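Bukstead Workroom: Cords and Power Strips

Jolán Hajdu and Nanna Hallgrímsson spent most of December sorting the electrical odds and ends at the Bukstead workroom. There were almost 40 cords in the bins when they began, many of them tied together with string. This page covers the power strips and the small plugs that go with them. Lamps and adapters are on the Flinthorpe page.

Every strip was put on a bare table before it went back on the shelf. Jolán did the plugging in and Nanna kept the list. They worked in the late afternoon, after the main room had cleared out.

Strips with a row of switches took longer than the plain ones. Each outlet gets a plug pushed in and pulled out again, and the switch under it is flipped both ways. A strip with a stiff outlet goes in the Nkuna box for Nanna to look at later.

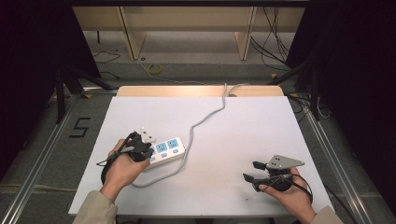 Cords are left stretched out during this part. A cord that has been coiled tight for a year needs some time before it will lie flat, and it is easier to run your fingers along it and feel for nicks when it isn't in a bundle. Check the last few inches at both ends twice.

Two strips were thrown out, one for a cracked case and one for a burn mark near the cord. Three more were set aside for the Jelstead room, where the outlets are a long way from the benches.

The rest are on the second shelf, left of the door, with the cord wrapped loosely and held by a cloth tie. Please don't use tape. It leaves glue on the cord and picks up dust.

If you borrow a strip, write it on the sheet and bring back the tie with it. Extra ties are in the drawer under the kettle.

Next page: Lamps and adapters, Flinthorpe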